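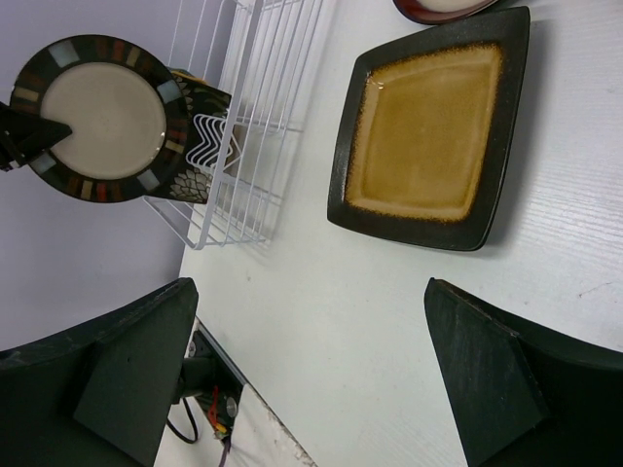 How much does a club robot need to know about a plate before it can put one away? Less than you would think about the plate, and a good deal more than you would like about its edge.

Chapter 3
The Washing-Up Problem

By this point in the book you have an arm that goes where it is told, and you have probably told it to go somewhere silly. Good. Chapter 2 ended with foam blocks, which are the kindest objects in robotics. They are light, they are all the same, and when you drop one it has the manners to bounce.

Plates have no manners. They are flat, so there is very little to grab. They are often glazed, so the lamp over your bench turns up in the middle of them. They come in whatever shape the potter felt like that morning. A person picks one up by sneaking a fingertip under the rim, a trick learned so long ago that most of us can't explain it to a team-mate, let alone to a motor.

The task that runs through this chapter is the one the Parkport robotics club sets its second-year students. Lay the plates out on the table, one layer, no overlapping. Using two arms, stand every plate in the dish rack. A plate that ends up lying across the wires doesn't count, however tired you are. You have until the supper bell, and the club has been known to ring it early.

The Parkport rules run to a single page. Older readers may remember the Skekatell Challenge, which had 131 rules and a diagram of where to stand. We will manage without.

Sharing a table

Two arms sound like twice the help. For the first few sessions they are closer to two people in a very small kitchen. Both want the same rack, both reach across the middle, and each has its own ideas about who was there first.

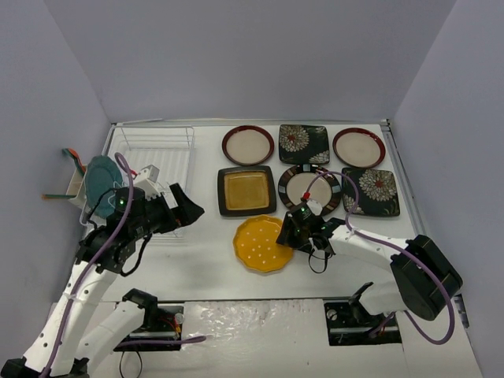
The usual cure is to give each arm its own side of the table and agree on who gets to be at the rack. One arm may hold a plate at the slots while the other lines itself up over its next one, and neither needs to cross the other's path. We call this taking turns. Your little brother could have suggested it, and it still takes most teams until December to write it into their code.

Mind your cables as well. A cable that hangs nicely when the arm is parked may be pulled tight as a fiddle string at full reach. Move each arm slowly through its whole range before you let it near the crockery. Leave enough slack for the longest reach, then check that the slack hasn't made a loop big enough to lasso a saucer.

Choosing where to grip

Mark three points on a sketch of each plate: where the gripper will meet the rim, where the plate will touch the rack, and where the weight sits. On a round plate, you can turn the whole sketch and nothing changes. On a square one it matters very much, as a corner grip and a side grip will swing the plate in quite different ways. Scalloped rims are the worst of the lot. Your fingers may land on a bump or in a dip, and the program will report complete success in either case.

Teams with a fondness for arithmetic will want to work out the best grip for every plate in the cupboard. Try one grip on one plate first. The arithmetic will keep.
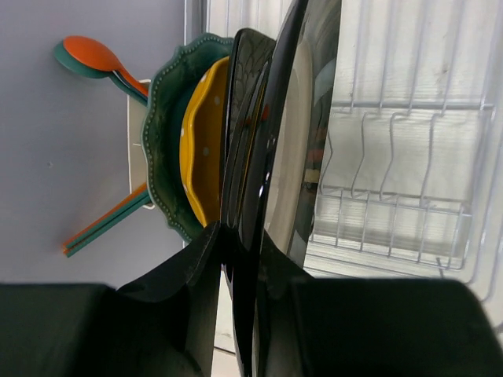 Nhyira Lamptey

Going in sideways

A rack slot is a narrow thing, and the plate has to arrive on edge. That means the wrist must turn between the table and the rack, and the order of those moves is where most of the chipped rims at our club have come from. Lift, then turn, then travel, then lower. If you turn while you are still close to the table, the bottom edge sweeps round like a slow axe and takes its neighbours with it.

Colour and shine cause their own trouble. A glossy black plate will happily show your camera a picture of something else, and a program that looks for "the dark round thing" may set off after a reflection. The Loureiro team spent two full afternoons chasing one. They now look for the rim and ignore the middle, and they are much nicer to be around.

Before you begin Activity 3.1

Read the Stilimard grip sheet at the back of the book and copy the blank table into your logbook. Write down every attempt, including the ones you would sooner forget. Use pen. Agree on who is holding the stop button, and make sure that person isn't also holding a sandwich.

Start with one arm and one round plate. When you can rack it three times running without touching the program in between, bring in a square one and find out what you had been taking for granted.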